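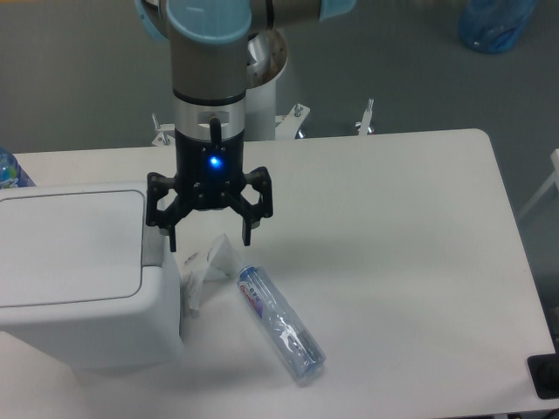
Gripper open over the tissue and the bottle, before any code gets tidied.

Workshop > Robots > Software Tips

Tidying up the software for a trash-sorting arm

I've been teaching our arm to clear a table for a while now, and most of my hours go into the code and hardly any into the hardware. These are the habits I'd pass along, in no special order. (Yes, the table really is that plain. I like it that way!)

Start with the boring poses. Save a home pose, a hover pose and a release pose by name, and make every routine begin and end at one of them. My early scripts were full of raw joint numbers and I could never remember which was which – Hanna Ostrowski finally made me put them all in one file, and I've stopped losing afternoons to it.

Clear bottles are a pain for depth cameras. The points go right through the plastic and you get a fuzzy hole where the bottle should be. I look for the cap and the label first, draw a line between them, and use that for the grasp angle. With the bottle lying diagonally, like mine, close the fingers across the body and stay off the neck.

Tissue is the opposite problem. It shows up fine but it has no shape you can count on, so skip the fancy pose estimate. Find the highest point, come straight down, close slowly. If the fingers shut all the way, treat it as a miss and try again, 2 tries at most before it asks for help.
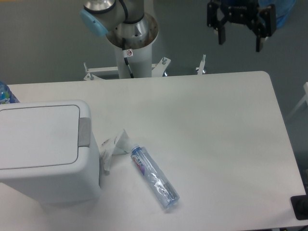

Giving the planner some elbow room

Add the trash bin to your collision map as a plain box and pad it by 4 cm. When something sits right up against the bin, shrink the padding on that side only, or the planner will refuse the grasp and you'll sit there wondering what broke. Put the lid in as its own piece too, so you can switch it off later without redoing the whole bin.

Then log everything! I keep the last 100 runs in a folder, with the camera picture, the plan and the gripper width saved together. Haziq Ginting wrote me a little viewer for it called Vula, and I open it before I touch a single setting.

Filed under: Robot Arms, Planning, Everyday Fixes

Contact Cokitz | © Cokitz | Back to top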